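# Writing house rules for a sink-cleaning robot

My part of the Pretutix project was the rules. Everybody else on the team got to work on grasping and arm motion, and I got a blank doc called "good practice", which I grumbled over for a week and then got weirdly attached to. It has 31 rules in it now. It started at 19, so you can see how things went!

The job itself is a bathroom sink: pick a cloth, wipe the basin, put the cloth down somewhere sensible, stop. I went looking for something to copy and most of what I found was written for factory cells with a fence and a painted line on the floor. You can't really fence off a vanity (people want to brush their teeth), so I borrowed the general idea of zones and rewrote it for a small room. The inner zone is as far as the arm can reach. If a person steps into it, the arm stops, and it stays stopped until someone standing outside the zone presses resume.

The cloth rules took longest. My favourite is Rule 7, one cloth, one surface. A cloth that has touched the basin doesn't go near the tap handles or the mirror, and the colours are written on the task sheet before the run starts, never decided on the fly. Rule 8 says the cloths get parked on the rim at the side, clear of the drain, and Rule 9 says the hand has to have hold of the cloth before the wrist rotates.

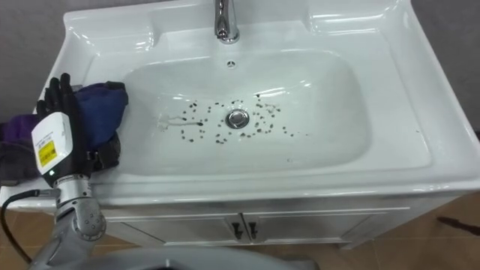 Rule 9 is too strict, according to Pelletier, and should only apply when the cloth is wet, as a dry one sliding off the counter is no big deal and all that checking slows everything down. I went back and forth on it. In the end I kept the rule as it was, mainly for the reason that the robot has no decent way of telling wet from dry, and a rule it can't check is just a wish. I did add a note saying we'd look at it again if that changes.

The other argument was over speed. We settled on a cap of 600 millimetres a second in open space and a lot less once the hand is below the rim, where there's porcelain on every side and not much room to be wrong. Gukska wanted one speed for everything, which is easier to write down, but the runs dragged on forever and people wandered off, and then you've got an unsupervised arm. That became Rule 22: 2 people in the room, always, and one of them does nothing except watch.

Things I'd still fix:

- Rules 14 and 15 say nearly the same thing
- cable checks are on the Monday list and should be before every run
- nothing yet about cleaning products, we've only allowed plain water
- the Zultier checklist uses different names for the zones than mine does, so that needs sorting before anyone else picks this up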